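Section 4. Setting Up the House for a Performance

This section covers the Pamberg seating and box office console as installed in small theaters and cabaret rooms. It assumes that the console has been unpacked and connected to the venue network as described in Section 3. Users of the older Zarnthorpe console should follow the steps in the appendix, as the menu names differ.

4.1 Before you start

You will need:
– the manager key card
– the approved seating plan for the room
– the licensed capacity of the room, as printed on the occupancy certificate
– the price list for the run

CAUTION: Do not enter a capacity higher than the one on the certificate. The console accepts any number up to 400 and does not check it against local rules.

4.2 Creating the room

1. Insert the manager key card and wait for the status light to turn green.
2. Select Rooms, then New Room.
3. Enter a room name. Names may contain letters, numbers and spaces. The name prints on every ticket, so use the one the audience will see on the door.
4. Enter the licensed capacity.
5. Select the layout type: Rows, Tables or Mixed. Cabaret rooms normally use Tables.
6. Press Save.

Note: The layout type cannot be changed after the first ticket is sold. To change it, close the room and create a new one.

4.3 Placing seats and tables

The layout editor opens with a blank floor. The stage is drawn at the top of the screen and can be moved to any side.

1. Drag the stage marker to its correct side.
2. Select Add Table and choose the number of chairs. The default is 4.
3. Tap the floor where the table stands. Repeat for each table.
4. Mark wheelchair positions with the Access tool. A marked position is held until a manager releases it.
5. Draw the aisles with the Path tool. The editor shows a red outline where a table overlaps a path.
6. Press Check Layout. Correct any errors and press Check Layout again.

Files exported from the Mrema drafting program can be loaded in place of steps 2 and 3. Stage position and aisles are not included in these files and must be entered by hand.

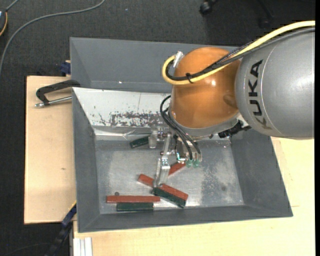 Figure 4-1. KUKA robot arm over a gray bin of block pieces.

4.4 Assigning prices

Each seat must belong to a price band. A seat without a band is shown in gray and cannot be sold.

1. Select Prices, then Bands.
2. Enter a name and an amount for each band. Up to 3 bands can be active in a Tables layout.
3. Return to the layout and select the seats for the first band.
4. Press Assign and choose the band.
5. Repeat until no gray seats remain.

Note: Member discounts are applied at the time of sale. Do not create a separate band for members.

4.5 Opening sales

1. Select Performances, then Add.
2. Choose the room, the date and the curtain time. Times are entered in 24-hour format, so an evening show at half past seven is 19:30.
3. Set the hold period for unpaid reservations.
4. Set the door sales reserve if one is used.
5. Press Open Sales.

CAUTION: Sales open at once on all connected counters and on the venue web page. Print a test ticket first – Section 3 explains how – and compare the room name, time and price with the price list.

4.6 Memory limits

The console stores 200 performances. When the limit is reached, the oldest closed performance is moved to the archive. Open performances are never archived. Venues that share one console through the Orkville network link share this limit as well.

To recall an archived performance, select Archive, mark the entry and press Restore. Restored performances are read-only.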